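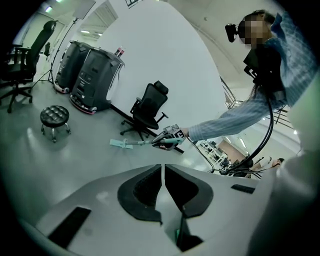 How does a robot learn to use a hand?

Your hand is very clever. It can hold an egg, and it can also open a tight jar. A robot does not have a hand like yours. It has a tool at the end of its arm, and this tool is called a gripper.

At a workshop in Lisasstead, Leandro Lagos compares grippers. His team calls the project Plikano. They want to know which gripper tip is good for which job.

Some tips are like two fingers that pinch. Other tips are flat, like a small paddle. A pinching tip is good for a pencil. A flat tip can push a sheet of paper, but it cannot pick up a marble.

Before a robot tries, a person tries first. The person holds the gripper in the hand and does the job slowly. One camera can be worn on the head, and another one can sit on the gripper. The head camera sees the whole room. The gripper camera sees things from very close - sometimes so close that a big thing fills half of the view!

Maybe you have seen a square with a black and white pattern on such a tool. This is a marker. A computer can find it in the video, and then it knows where the tool is and how it is turned.

One try is not enough. With the first tip the team made 1,000 tries, and 111 of them went wrong. Leandro was happy about the wrong ones too, as they showed him that the tip was slipping on round things.

You can test this at home. Pick up a grape with two spoons, then with two pencils. Do it ten times each, and write down how many times the grape falls.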